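Poppy Ellwood
@poppyellwood

1/ Dimensional weight, for people who ship small orders and keep getting billed more than they quoted. I do the parcel reconciliation for a shop that sells stationery and desk goods. Most of the billing adjustments I see come down to how the box was measured.

2/ Definitions first. Actual weight is what the scale reads. Dimensional weight (DIM weight) is length times width times height, divided by a number the carrier sets. You pay on the larger of the two.

3/ The divisor is in your rate agreement. Look it up for each service, because one carrier may use different divisors for ground and air. A smaller divisor gives a higher billed weight. If you signed up through a label platform, the platform's divisor applies to you and the one on the carrier's public page may not.

4/ Rounding. Some carriers round each side up to the next whole inch before multiplying. Some round to the nearest. A box that is a hair over on all three sides gets rounded up three times, and then the resulting weight gets rounded up too.

5/ Worked case from Tuesday's invoice. Carton volume 1336 cubic inches, contents mostly paper goods with a lot of void fill on top. Quoted on scale weight, billed on DIM. The packer had picked the carton by its footprint and ignored the height.

6/ The usual fix is to cut the carton down. Score the corners, fold the flaps lower, tape. We took four inches off the height of that one and it dropped back under its scale weight. A carton resizer tool does this in a few seconds. A utility knife and a ruler do it a little slower.

7/ Soft packaging is measured differently. Poly mailers and bags are usually measured at their widest and tallest points with the contents inside, as they lie on the belt. Trapped air counts. Press it out before you seal. Translucent film helps a bit, as you can see what's inside without opening it again.
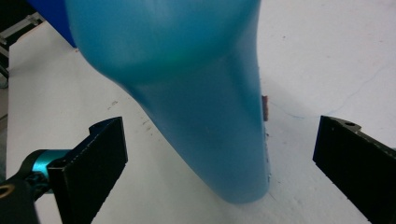 8/ Bulges count on cartons too. If the top is domed because the box is overfilled, the scanner reads the top of the dome. I have seen adjustments of up to 22 percent on cartons that were the right size on paper and overfilled in practice.

9/ Where to measure: outside of the box, longest point on each axis, after taping. The dimensions printed on the bottom of a new carton are usually inside dimensions. Using those in your shipping software means every quote is low by the thickness of the board.

10/ We use Tazi for labels. It stores box presets, and the presets are only as good as whoever typed them in. Ours had inside dimensions for every carton. Gheorghița Mihăilă in our warehouse went through them with a tape measure and retyped the lot. Adjustments on the next invoice were down to four.

11/ Flat retail boxes. If the item already comes in a rigid box, check whether it can go in a padded mailer before you put it in a second carton. Measure the retail box yourself. A size printed on the lid may refer to the product, and it may be in units you don't use.

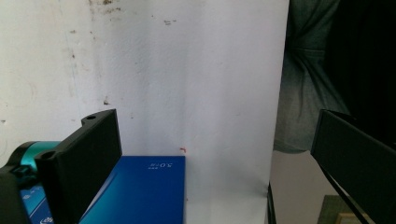

12/ Disputing an adjustment. You need the tracking number, the outer dimensions, and a photo of the packed parcel with a tape measure along each side. Without the photo, Kuvum rejects ours as a matter of course. There is a filing window, so pull the invoice weekly.

13/ Not covered above: oversize surcharges, length plus girth, and cubic pricing tiers. Cubic pricing is worth asking about if your parcels are small and heavy. It ignores weight below a cap and bills on volume alone.

14/ Several replies asking for the spreadsheet. It has four input columns (L, W, H, scale weight) and one cell for the divisor. Outputs are DIM weight and billed weight. Change the divisor cell to match your own agreement. Link is in my profile.

15/ Correction to 4/: after rounding each side, check whether your carrier also rounds the final weight to a whole pound or a half pound. Ours changed in September and I had the old rule in the sheet. Fixed now, please download it again.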